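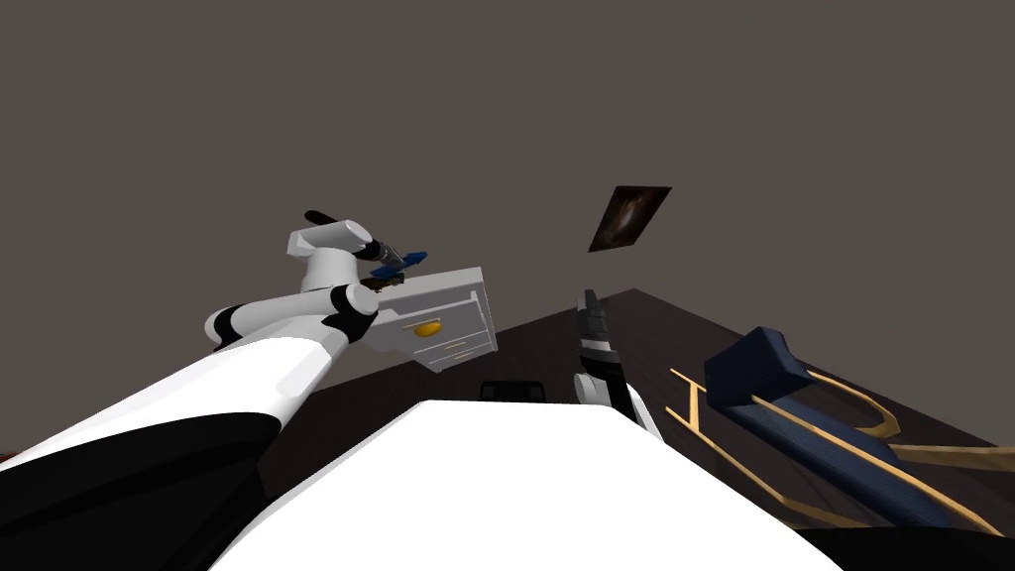 Before the Prostano came in, two of us did nothing but pull and refit drawers, one of the furniture techs at Mendent told us, and now the same two spend most of the shift on repairs and finish work. The part that took getting used to was waiting for the arm to finish a move when you could have reached over and done it yourself.

Gurnell Prostano
Two-arm handling unit for furniture rental and refurbishment

The Prostano handles drawers, small fittings and loose items in the places where rental furniture is checked between customers. It has two arms on one body. Either arm can hold a piece while the other stays open beside it, ready to take the next grip. It works in furnished showrooms as well as on the bench line, so chairs and wall decor can stay where they are if they are in the room plan.

What changes on the floor

Most shops start with the Prostano on drawers and keep all inspection with their own people. A technician walks the room, marks the pieces that need attention and sends the list from the tablet. The unit works through the list and stops at anything it can't match. Somebody then looks at the piece and decides.

Jobs do shift. There is less bending and carrying, and more checking and tablet work. Some people like that and some would sooner be moving. We suggest rotating the tablet role, at least through the first month, so it doesn't land on the youngest person in the shop and stay there.

Mendent ran its first full rental cycle with the unit in August and logged 1,549 drawer moves. Of those, 105 were stopped for a person to look at. Most of the stops were swollen drawers or missing knobs, and the crew now writes those up at intake.

Eze planning software

Every Prostano ships with Eze, our planning package. You build the room in Eze, place the furniture and run the moves in simulation before the unit does them on the floor. Eze comes with more than 200 furniture models, and you can add your own from measurements. Odd-shaped items can go in as scans.

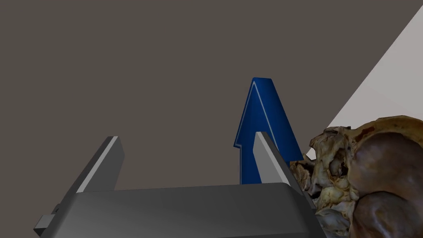
Do we need to hire a programmer to run it?
Your own technicians can run it. Training takes four days on site, and the people who know the furniture best usually pick up Eze fastest. They already know which drawers stick.

Plan on having two people trained for each shift – one is not enough once vacations start. Settings made by one operator are visible to the other, with a note field for why something was changed. Please use the note field. Most of the support calls we get in the second month come down to a grip setting that was changed and not written down. 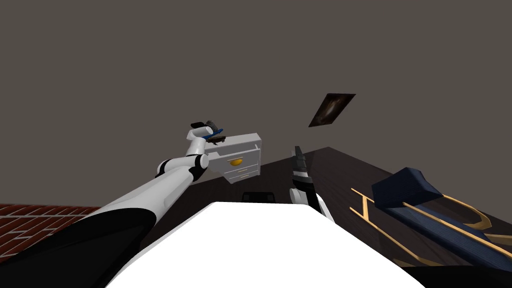 Notes can be read at the tablet or printed with the shift log. A supervisor can lock a setting, but we ship with everything unlocked, and most shops leave it that way for the operators.

Ordering

Lead time: 12 weeks
Included: Prostano unit, Eze license for one site, tablet, on-site training
Optional: spare gripper fingers, second tablet
Minimum use we recommend: 300 drawer moves a month
Prices on request from Gurnell sales

Page updated 27/07/2024, with Mendent cycle figures added later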